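Search this site
Enter keywords
Go

Gosholm Reuse and Recycling Service
Progress report to the Ruder Fund, second reporting period
Prepared by Zdislava Matoušek, project lead

1. Status

The household paper and cardboard collection is running in all parts of Gosholm covered by the grant agreement. The last streets, on the Pultirport side of the rail line, joined in August. At the close of the period 791 households were registered, of which 717 had put out material at least once. The remaining 74 have received the second letter and will be visited before the next report.

Spending is within the approved budget. One transfer between lines is requested in section 5.

2. Collection

The route is driven by a single truck on a two-week cycle. The original plan divided the town by postal district. This produced one long day and one short day, and the long day regularly ran past the 4 p.m. closing time at the transfer yard. The route was redrawn in the first month of the period so that both days end before 3:30 p.m. No household had its collection day changed more than once.

Missed collections are logged by phone and on paper. The log shows 27 for the period. Most fall on streets where parked cars block the truck at the turn, and the town roads office has agreed to paint no-parking lines at two corners. A date for the work has not been given.

The printed calendar was reissued after the route change. The first print run carried the old days for the streets north of the school and was withdrawn before delivery. The printer, Kubíček, replaced it at no charge to the project.

3. Material quality

Loads are inspected on arrival at the yard. The main faults are food residue, plastic film left inside boxes, and boxes put out whole. Whole boxes fill the truck body early and force a second trip. The leaflet text has been changed to ask that boxes be flattened, with tape left on if it does not pull off easily. The earlier wording asked for all tape to be removed, and several residents reported that they had stopped taking part for that reason.

Wet material remains a problem. The open crates supplied at the start collect rain when put out the night before. Lids were tested on one street and blew off in wind. A heavier lid with a strap is on order.

4. Storage and handling

Flattened cardboard is held under cover at the yard until there is enough for a full bale. Stacks are kept clear of the doors and below the height of the sprinkler pipes, as required by the insurer.
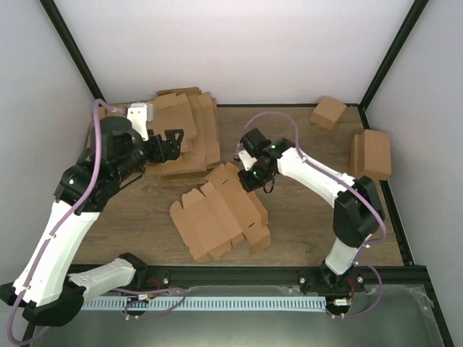

The baler was out of service for nine working days while a hydraulic seal was replaced. During that time material was moved to the east bay and no loads were turned away. The service contract now includes a spare seal kit held on site — the delay came from shipping, and the repair itself took one morning.

Bale weights are recorded on the yard scale. The scale was recalibrated at the end of the period, and weights taken before that date are marked as provisional in Annex B.

5. Budget

Fuel is under budget as a result of the new route. Printing is on budget. Equipment is over budget by the cost of the strapped lids, which were not in the original plan. Approval is requested to move the unspent part of the fuel line to equipment. The total grant would not change.

6. Next period

Visits to the 74 households will be carried out by Tatiana Halás, with a short form recording the reason for not taking part. The strapped lids will be tried first on the two streets with the most wet loads. A price agreement with the paper mill is under discussion — the current terms remain in force until it is signed. Annex A (route map) and Annex B (bale weights) are sent separately.

Contact: Project Office, Gosholm Reuse and Recycling Service | © Gosholm Reuse and Recycling Service. All rights reserved. | Back to top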